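Filed under: Retail & Display Studies

3.2 Setting and materials

The room was laid out as a small produce shop. Gray striped carpet was kept throughout so that the floor would not draw attention from the goods. 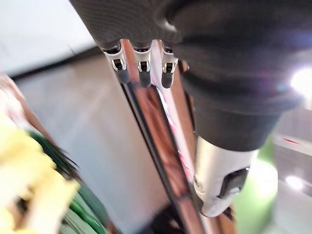 Items could be set down away from the display, on a round table with a white marble top. Baskets followed the Plernetti pattern - open-topped, with mesh sides. 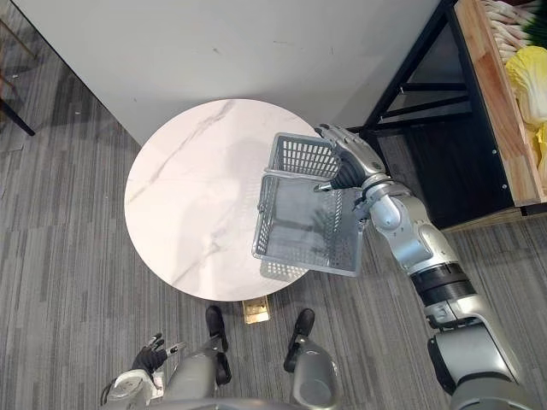 Figure 2. Gray mesh basket held over the marble tabletop.

Mangoes were stocked on the upper tier and vegetables on the lower, after Bakker's layout.

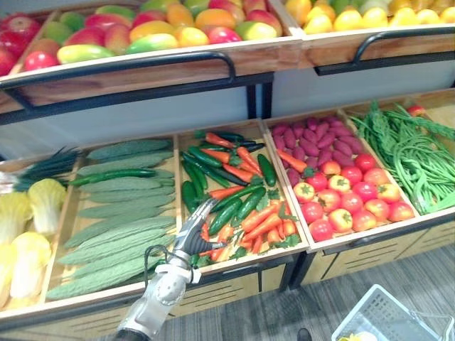
Grouping was by type, but not strictly. Verbruggen had argued in June that a stray item in a bin slows the search for it, and we kept this in the layout.
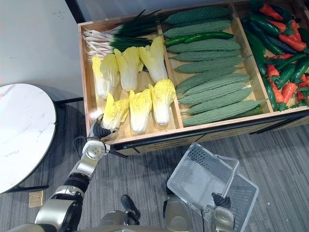 Each layout was used for 30 trials.

We use cookies to improve your reading experience. Accept | Manage settings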